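Jallport, Wed 27 May

Grirholm Rooms opens its summer rental list, and I get to tell you about it

Hi, I'm Ridwan Santoso, and I run Grirholm Rooms out of a two-desk office on Le Roux Street. Our summer list opens today! We have 30 furnished apartments in Jallport and Gimudport, all for stays of one month and up, and you can book any of them without paying a finder's fee.

I started writing this list in February, after a winter of phone calls from nurses, students and people between houses who all wanted the same thing (a decent place, a fair deposit, somebody who picks up the phone). So the deposit is now a flat $400, whatever the apartment. Rents start at $866 a month and top out at $2,000 for the big corner places near the Gimudport ferry.

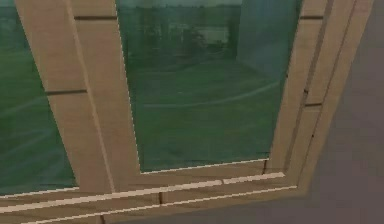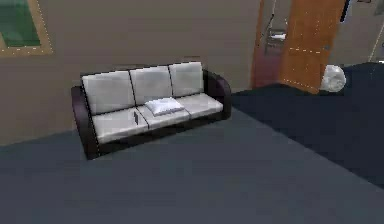

Grirholm Rooms interiors, computer renderings: a wood-framed window and a sofa with white back cushions.

Water and trash pickup are in the rent, electricity is on you. Pets are fine in most of the Jallport apartments, so please tell us what kind and how big when you write! We're also trying out Saturday viewings this year, mornings only, and I'll be doing most of them myself.

If you cover housing or local business and want to talk, I'm happy to chat or walk you through a place or two. Call the office and ask for Ridwan, or drop in on Le Roux Street any weekday before five.

Media contact: Ridwan Santoso, Grirholm Rooms, Jallport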